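# Chapter 6: Source Protection in Documentary Production

A documentary that depends on testimony from insiders is built on an agreement between the director and the people who speak. The terms of that agreement are usually settled before any filming begins, and they govern what may be recorded, who may hold the material and for how long.

The chapter uses one production throughout. *Jistdale*, directed by Renato Policarpio, concerned safety reporting at a freight depot and relied on 3 former employees. Two spoke on the record. The third, called Javier in the film, agreed to an interview on the condition that neither his face nor his voice would be used. His words were read by an actor from a transcript checked by the producer, Eckhard Rieger.

## 6.1 Terms

**Anonymity** means that the audience cannot identify the source. **Confidentiality** means that the production knows the identity and undertakes not to disclose it. The two are often confused in release forms — a source may be promised one and receive only the other.

**Attribution** is the form of words used on screen. It should be agreed in writing, and any later change should be put to the source again.

## 6.2 Custody of material

The *Jistdale* archive ran to 974 files. Kalniņš (the film's editor, Ojārs Kalniņš) kept interview recordings on a separate drive, with the key to the file names held elsewhere. General footage was stored without restriction and was open to all staff. Section 6.4 sets out the procedure for destroying recordings after release, and the position when a court asks for them first.

## 6.3 Consent over time

Consent given in May may not hold at the first screening. Policarpio showed each source the relevant sequence at two stages: rough cut and picture lock. Javier withdrew one passage at the second. The film was shortened accordingly, and the transcript was amended to match.

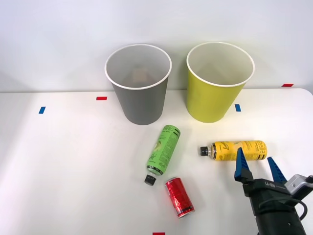
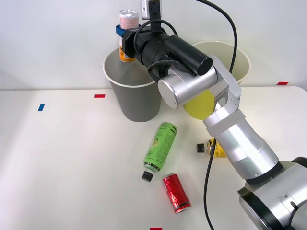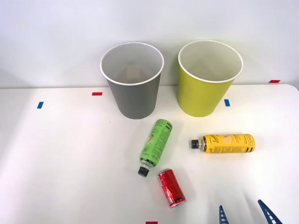
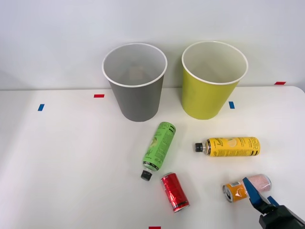 *Figure 6.1 White tabletop against a plain, pale wall (four views).*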